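Small Things, One Basket: gallery from the autumn tidying
by Žofie Michalík

In April I wrote on this page about the shelves in the Skonau workshop, and some readers asked me to show also the small things. I keep them in baskets now. Before, they were in paper boxes from Melleck, and each time I needed one thing I had to take out all the others. The wire baskets are easier, because you see from the side what is in them.

My rule is simple: one table, one basket, and only a few things in it. A light table is best for this work - dark things and bright things are both easy to find on it.

Yellow foam block on the light wood table. The surface is fine and even, with one very small black mark on the face.
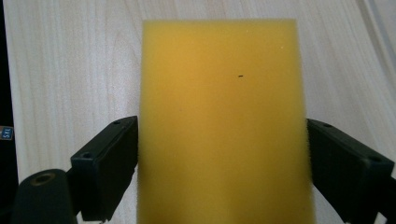

Black wire basket with the tall handle frame, and in it something orange-yellow and a slender white stick that leans out.

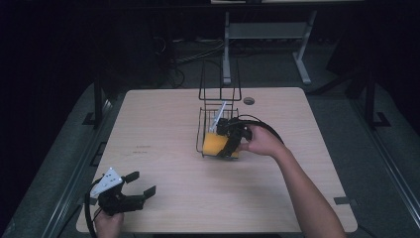 Foam I always put in first. It is light and soft, and it does not mind if other things lean on it. Long things go in after, with one end up, so the hand finds them quickly. I do not press anything down. If I must press, the basket is too small and I take the next size.

For foam that has become dusty, I use a dry brush and then leave it overnight on a clean cloth. Please do not use the strong cleaner from Cosum on it, I tried this once and the color went pale in one corner.

The labels are still missing. Mr. Beneš promised me 50 paper tags with string, and when they come I will write them by hand. The drawers under the window are next, but they have screws in nine sizes, all mixed, so this will take me some evenings.

Page updated Thursday, October 31, 2024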